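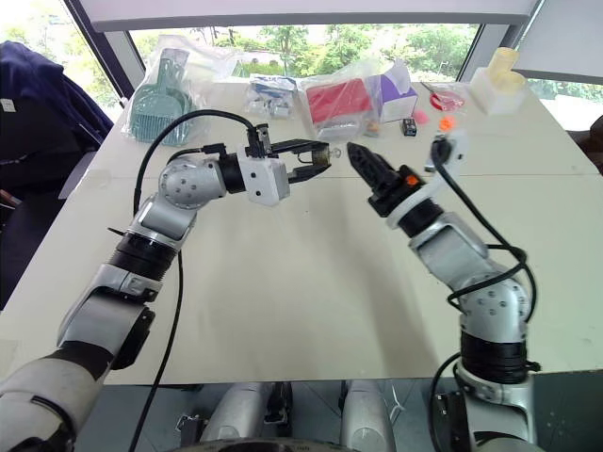
Section 13. Fault 253 (Grip Lost or Grip Not Confirmed) must be handled by hand on every Skastby two-arm station, also when the screen offers the automatic retry. In the December edition of this guide we allowed the automatic retry, and at the Somisham site it closed a gripper on a part which the other gripper did not yet release. This section replaces the old text. The handover is the most delicate moment for this fault. The left gripper holds a small translucent part between its two finger tips, the right gripper points toward it with only a short gap between them, and at this distance a wrong opening or closing command leaves very little time to press the stop.

Revised March 23, 2019. Text by Mebrat Habte, checked by Pui-shan Chow.

13.1 What the fault means

The gripper controller compares two values: the finger position and the motor current. If the fingers are closed but the current is too low, the controller believes that the part is lost. If the current is high but the fingers stopped in an unexpected position, it believes that the grip is not good. Both cases give the same number, 253. From the number alone you can not know if the gripper is empty.

CAUTION: A gripper that reports 253 can still hold the part with full force. Do not put your fingers between the jaws to check.

13.2 First actions

1. Press the stop button on the station. Do not use the pause button on the screen for this, it keeps the motors ready to move.
2. Wait until both arms stand still.
3. Look at both grippers from the side of the table. Note which one holds the part, or if it is on the table.
4. Write down the time and the fault number before you touch the screen. The Bristo controller clears its fault list at restart.
5. If the part is held by both grippers at the same time, go to 13.3. If it is held by one gripper or by none, go to 13.4.

Note: the stop button does not open the grippers. The last grip force stays until you release it by the menu.

13.3 The part is held by both grippers

1. Place a soft cloth on the table under the part.
2. Turn the key switch to Service.
3. Select the receiving gripper (in the standard program this is the right one) and set the opening speed to Slow.
4. Hold the enable switch and open this gripper fully.
5. Move the receiving arm backward, along its own wrist direction. Never move it sideways at this point.
6. Check the cables. Each loop must hang free when the arm goes back, also at the elbow, where it likes to catch.
7. Open the giving gripper and let the part go on the cloth.

CAUTION: Do not open the giving gripper first. If you do so, the part can turn in the receiving jaws and jump out. Anouk Prins had this with a glass vial and it reached the floor on the other side of the table.

13.4 The part is held by one gripper, or by none

1. Turn the key switch to Service.
2. Lower the arm until the finger tips are close above the table, then open the gripper slowly.
3. Remove the part with a plastic tool when both arms stand still.
4. Select Clear Fault and wait 3000 ms. The status line changes from red to gray.
5. If the status line stays red, the fault is still active. Do not repeat Clear Fault more than 2 times. Switch off the controller and call service.

13.5 Test with a hard part
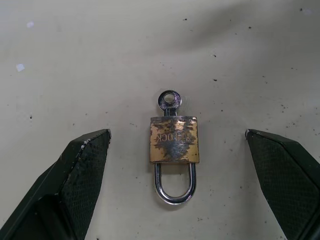 The test with a hard part shows if the fault came from the gripper or from the program. Use something of metal which does not give in when it is pressed, and which you do not mind to scratch. At our table we take a small brass padlock, put down flat with the key in the lock and the bow of the key sticking out. Before the gripper closes there must be free space between each finger and the body, as you see it at the two dark green fingers, and the silver shackle must not point so that a finger can go in it. Look also at the finger tips while they are open. Small scuffs on the edge, like on these ones, are allowed. A loose pad is not allowed.

1. Remove everything else from the work area and wipe the table. Small dirt sticks in the pattern of the pads.
2. Place the hard part flat, with its sides parallel to the finger pads.
3. Set the grip force to Low.
4. Close the gripper at speed Slow. Keep your hand on the stop button.
5. Read the finger position and the current on the screen and write them down.
6. Open, wait, and close again. The position must be the same as before.
7. Repeat with the other gripper.

If the position changes between two closings, the pads are worn or one finger is loose on its carrier. Tighten the finger screws and do the test again. If both values are stable but 253 comes back in the normal program, the grip limits in the program are wrong for your part. Soft and transparent parts need their own limits - the values for hard parts do not work for them.

CAUTION: Do not close on the key. It is thinner than the body, the fingers go further than planned, and the key can bend.

13.6 Return to normal operation

1. Set the handover program to step mode in the Chiang software.
2. Run one handover without a part. Watch the gap between the grippers.
3. Run one handover with a part, still in step mode.
4. Confirm that Auto Retry is off. After an update of the software it can be on again, so please check this each time and not only after a fault.
5. Turn the key switch to Run and remove the key.

Known problem: when both grippers report 253 in the same moment, the screen shows only the left one. Cheuk-hei Tsao has reported this to the software group. Until it is repaired, open the page of the right gripper also and read its status there. The reset of the grip limits is in Section 2.

Posted in: Two-Arm Stations / Faults and Recovery / Grippers
Shares 13 | Comments 2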